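Flistwood Equipment Hire
Home / Hand-held grippers / Kavar two-hand set

Kavar two-hand gripper set - hire and purchase

The Kavar set is a pair of hand-held parallel grippers for recording manipulation tasks in ordinary rooms. It is sold and hired as a matched pair, left and right, in one carry case. Most of our customers are small teams planning a first round of household recording, so this page deals mainly with what to order, what it costs and what to allow for.

Prices
Purchase, one pair: £2670 plus VAT
Hire, one pair, 12 weeks: £1140 plus VAT
Refundable deposit on hire: £1261

Hire charges run from the day the case is delivered to the day we book it back in. If you decide to buy during the first hire period, half of the hire charge comes off the purchase price. We don't offer this on second or later hires.

What is in the case
Left and right grippers
Two charging leads and one spare
Finger pads, fitted, plus two spare sets
Hex keys for the pivots
Printed set-up guide

Storage cards are not supplied. Please order them separately or use your own.

Planning how many you need
One pair keeps one person busy. Two people taking turns on one pair works well for short tasks such as folding, wiping or clearing a table, where resetting the room takes as long as the task. For longer kitchen work, budget for a pair each. A third pair as a spare is worth having only if you are recording at several addresses on the same day.

Allow money for pads. They are the part that wears, and customers who handle a lot of crockery and metal go through them faster than those working with cloth and paper. Vlachopoulos pads fit without changes. Flomedard pads are a little thicker and the jaws need setting again after fitting, so we suggest keeping to one make across all your pairs.

You should also budget for the things being handled. Paper towel, foil, bags and food packaging get used up and are easy to leave out of a first estimate. So is the time spent putting a room back as it was - allow as much for this as for the recording itself until you have your own numbers.

Choosing rooms
Home kitchens are the most requested setting and the tightest for space. Measure between the table and the worktop before you book, and check that the person can turn with both arms slightly out. 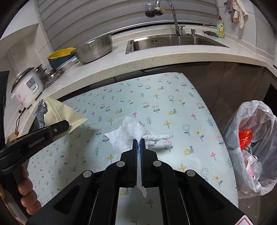 Soft items such as paper and cloth need a lighter squeeze than most new users expect. Put aside half a day for practice before any recording you intend to keep. We can send a trainer for the first day within our own delivery area. This is charged separately and should be booked when you place the order.

Delivery and lead times
Hire sets normally leave us within a week. Purchased sets are built to order and take longer, and November is our busiest month, so orders for use before the end of the year should be placed early.

Quotations for three or more pairs are prepared by Sofia Tsolakis. Please include your dates, the number of addresses and whether you need training.

Prices last checked 17 Jul 2023.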